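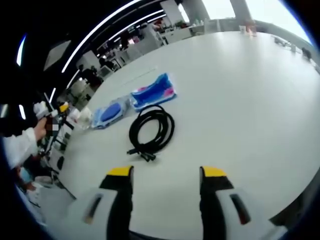
Coiled black cable and two plastic-wrapped packages on a white work table, viewed from a hand-held gripper.

The Omdale gripper is a two-fingered, hand-held gripping tool with a built-in camera, used to record the way a person picks up and puts down objects. The recordings are used to program a matching gripper on the arm of the Plirnside cell, an automated packing station. The tool and the cell share the same finger design, and most of the upkeep described in this article applies to both.

Design

The tool is held by a grip at the rear and closed with a trigger. Each finger is mostly black, with a yellow tip that can be removed. A white housing panel sits beside each finger. The camera looks forward between the fingers through a wide-angle lens, so straight edges such as table rims appear curved in its pictures. The first version was built by Melnychuk, a small machine shop, to drawings by Eugénie Lemaire. A later version, the Cirnar, has a stiffer trigger spring and a longer grip. Tips from one version fit the other.

Setting up

Setup is done at a large, clear-topped table with enough room for the operator to move the tool in from any side. A plain, light-coloured surface is preferred. The fingers are first opened fully and the gap between the tips is measured with a steel rule. The correct gap on the Omdale is 11 centimetres. If the reading is off, the stop screw under the trigger is turned a quarter turn at a time and the gap is measured again.

The camera is then checked. Both fingertips must show in the picture at the full opening, and neither may drift sideways as the trigger is pulled. A tip that drifts usually means a loose finger rail. The two rail screws are tightened evenly, starting with the one nearer the grip.

Test objects are laid out last. Coiled cables and soft plastic packaging are common choices. A cable can shift or unwind when one loop is lifted, and clear wrapping reflects light in a way that makes its edges hard to find. The standard routine calls for 20 grasps, with the objects turned between each one. Several operators may work at the same table, each with a separate tool.

Routine care

The tips are wiped with a damp cloth at the end of each session. Solvents are not used on the yellow material, which goes hard and loses its grip. The lens is cleaned with a dry lens cloth only.

Finger rails are brushed out and lightly greased every Monday at sites that use the tool daily, and once a month elsewhere. Too much grease collects lint from packaging and slows the fingers. Tips are replaced in pairs, even when only one is worn, so that both sides wear at the same rate. A spare set is normally kept with the steel rule in the carrying case.

Common repairs

The trigger cable is the part most often replaced. It frays where it passes over the small pulley at the front of the grip, and the first sign is a finger that stops short of closing. Replacement takes 22 minutes according to the Melnychuk service sheet. The gap has to be set again afterwards.

Cracked housing panels are changed by removing five screws. The panels are not interchangeable from left to right. A camera that cuts out when the tool is tilted generally has a poorly seated plug, and the plug should be pushed home before any parts are ordered.

See also

Plirnside cell
Cirnar gripper
Parallel gripper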